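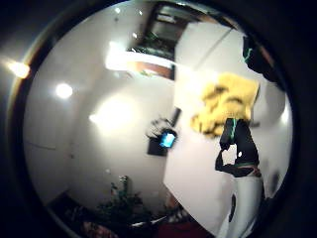

Cleaning cloth

A cleaning cloth (also dust cloth, wipe-down cloth, in some shops just "duster") is a piece of fabric used by hand to take dust, crumbs, spills and finger marks off household surfaces. Yellow is one of the most common colors. Used on tables, doors, painted walls, window ledges, shelves. Can be used dry or damp.

Types

Flannel duster. Brushed cotton, soft, often yellow with a stitched edge. Dry use mostly. Sheds lint when new so wash it once first.

Microfiber. Very fine man-made fibers, polyester with some nylon in most cases. Comes flat or with a long fluffy pile. The fluffy ones hold more dust and are kinder to glossy paint, the flat ones leave less water behind.

Terry. Looped cotton, like a towel. Good for spills, poor on glass.

Sponge cloth. Cellulose, sometimes with cotton mixed in. Goes stiff when it dries out, softens again in water. Not for dusting.

Old clothing. T-shirts and pillowcases cut to size. See Rag.

Use on tables

Normal practice is to clear the surface first, or at least work one half at a time with the cups and phones and chargers pushed over to the other half. Dry crumbs go first, into the hand or a dustpan. Then a damp pass, then a dry one. Fold the cloth in half twice and there are 4 layers to the pad, and it can be opened and refolded as each face gets dirty. A cloth bunched up in the fist picks up less because only the high spots of the fabric touch the table, though people do it anyway and for a quick wipe it is fine.

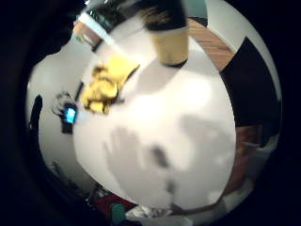
White tops show coffee rings early, and they also show streaks if the cloth was too wet. Wring until it stops dripping. A ring that has dried on comes off easier if a wet cloth is left lying on it for 60 seconds before any rubbing. Bottles and cups should be lifted and wiped underneath, not wiped around. Wooden edges and trim next to a table get the dry side only, standing water can lift the finish.

Use on doors and walls

Top to bottom, so drips land on the part not done yet. (Some painters' guides say bottom to top for very dirty walls, to stop runs from setting. Both are in use.) Marks gather around handles and light switches, and at shoulder height in narrow halls. Plain water first, a drop of dish soap if that doesnt work. Wall sockets and switch plates: dry cloth only.

Gloves

Optional for plain water. Worn with sprays, bleach or anything that says so on the label. Thin gloves give better feel for grit under the cloth, which matters on gloss paint as grit will scratch it.

Washing

Microfiber is washed apart from cotton, otherwise it fills with lint. No fabric softener, it coats the fibers and the cloth stops picking up dust. Warm water, air dry or low heat. Yellow flannel bleeds in the first few washes and should be kept away from whites. A damp cloth left in a heap starts to smell, hang it over a rail or faucet.

Sizes and sale

Sold single or in packs. The Cliturar household line, made in Randport, comes in a pack of 21 and the maker gives its fluffy cloth as good for 600 washes; no outside test of that figure is known. Pickering cloths are the flat kind and are sold mostly to offices. Vusum made a yellow flannel duster with a red stitched edge, dropped from the range in March and since replaced by a microfiber one in the same color. Older stock still turns up at markets.

Color coding

Offices and hospitals often give each color of cloth to one kind of room so that a bathroom cloth does not end up on a kitchen table. The colors are not the same everwhere. Homes rarely bother.

See also: Rag, Dish towel, Sponge, Chamois, Feather duster

Last edited 16/12/2019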